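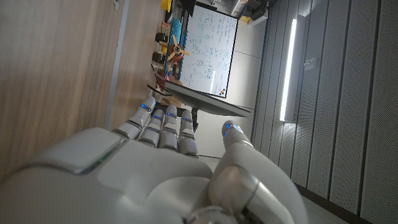
手背与四根手指

学泰语的第二年

上一篇写学泰语还是去年的事,后来有几个人来问我还在不在学。还在学,进度很慢。今天是2025年10月16日,刚上完这一期的最后一节课,趁还记得,写一点。

先说课。我还是跟Nantana Sombatkul上课,一对一,线上,每次一小时。这一期买了19节,价钱比去年涨了一点,合下来每节多一杯咖啡钱,可以接受。她的教法跟第一年没什么变化:前十分钟闲聊,中间读课文,最后让我用当天的生词造句。闲聊这部分我一直很怕。读课文可以提前准备,闲聊没办法准备,她问我周末做了什么,我脑子里先冒出中文,再冒出英文,轮到泰语的时候她已经等了好一会儿。

八月份停了两周,家里有事,回来以后明显退步,连“上个星期”都要想一下。后来我给自己定了个规矩,没课的日子也要出声读十分钟,读什么都行,菜单也行。坚持得不算好,一周能有四五天。

声调的问题比去年好一些。中文母语的人学泰语声调,常听人说占便宜,我的体会是占一半。平时听到高低起伏不会慌,这是便宜。不便宜的地方在于,我总想把泰语的五个调往普通话的四声上套。降调套第四声,大体还能听懂,升调套第二声,也凑合,低调和中调就没有可以套的了。我的中调老是往下掉,掉成低调,Nantana纠正过很多遍。她后来干脆不讲道理了,让我跟着她哼,不带字,光哼调子,哼对了再把字放进去。这个办法对我有用。

元音长短是另一个坑。普通话里不靠元音长短分辨意思,所以我耳朵里根本没有这根弦。เขา(他)和ข้าว(饭)两个词,声调不同,元音长短也不同,我说快了就混在一起。有一次想说“他还没来”,说成了“饭还没来”。在餐馆里说这句倒是没人觉得奇怪。

文字我是去年学的,现在能读,速度大概跟小学一年级的孩子差不多。最麻烦的是词和词之间没有空格。学生词的时候单个单个都认识,放到句子里就不知道从哪里断开。我的笨办法是打印出来,用铅笔在词与词之间画竖线,画完再读。画错的地方往往就是不认识的词,拿去查。一页课文画下来要半小时,现在稍微快了一点。

背单词的工具换过一次。之前一直手写卡片,用橡皮筋捆着,包里、床头、厨房都有,找起来很乱。今年换成了Zotora,可以自己录音,这一点我喜欢。我把Nantana上课时念的词剪下来放进去,听她的声音比听合成的声音容易记。到这个月,卡片攒到960张,其中真正熟的我估计一半都不到。每天复习的量设成四十张,超过这个数我就开始敷衍,看一眼就点“记得”。

它的缺点是没法按字母类别分组。泰语的辅音分高、中、低三类,同样的声调符号放在不同类的辅音上,读出来的调子不一样。我想把高类辅音开头的词单独拎出来练,只能自己打标签,打了一个晚上,打到手酸,后来就放着了。
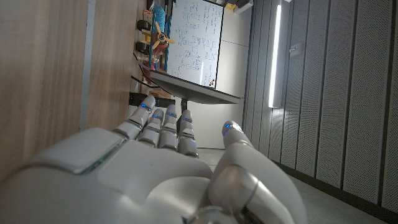

Vichien Siriwan在上一篇下面留言,说我太依赖卡片了,他学中文的时候背过一阵单词表,背完出去买东西还是张不开嘴,后来每天跟楼下水果摊的老板聊五分钟,半年以后比单词表管用得多。他还建议我去听泰国的广播剧,听不懂也放着,做饭的时候听,先把句子的节奏听熟。

广播剧我试了。前两集完全是噪音,只听得出有人在吵架。第三集开始能抓到几个词,多半是“为什么”“不知道”“等一下”。句尾的语气词也慢慢听出来一些,นะ、สิ、เหรอ,课本上各给一句解释,看完等于没看,听了几集才有点感觉,นะ放在后面,话就软一点。但我自己说的时候还是不敢多加,怕加错了听起来像在撒娇。

水果摊的办法在我这里不太好用,我住的地方没有泰国邻居。最近的一家泰国小馆子在Yensuk,坐车要四十分钟,去过三次。第一次紧张,全程说中文。第二次用泰语点了菜,服务员用中文回我。第三次去得晚,店里人少,老板娘愿意陪我说,问我在哪里学的,学了多久,我都答上来了。她接着说了一长串,我只听懂“好吃”和“明天”,就点头。回家路上想了半天,可能是说明天有什么好吃的,也可能不是。

读物方面,Lertchai Phuthong推荐过一套给小孩看的民间故事,每篇很短,字大,词也不难。问题是里面有不少动物名和植物名,平常用不上,我现在知道泰语的穿山甲怎么说,却不知道怎么说“转账失败”。我按自己的需要又列了一张表,专门收日常要办的事:寄包裹,改时间,退货,水管漏水。Nantana看了说可以,下一期就拿这张表当教材,每节课讲一件事,她演店员或者房东,我演我自己。

花费也记一下,有人问过。课费是大头,课本两本,复印和打印没有细算,Zotora的年费不贵。中间还冲动买了一本500页的语法书,英文写的,很厚,只看完了讲量词的那一章。量词这一章写得清楚,中文母语的人看起来也省力,道理是通的,只是数词和量词放在名词后面,“两只猫”要说成“猫两只”。其他章节等以后再说。

考试暂时没有报名。去年写过想报,现在觉得听力还差得远,去了也是交钱。先把下一期上完,教材表已经发给Nantana了,第一节讲寄包裹,我要提前把“易碎”和“到付”这两个词查好。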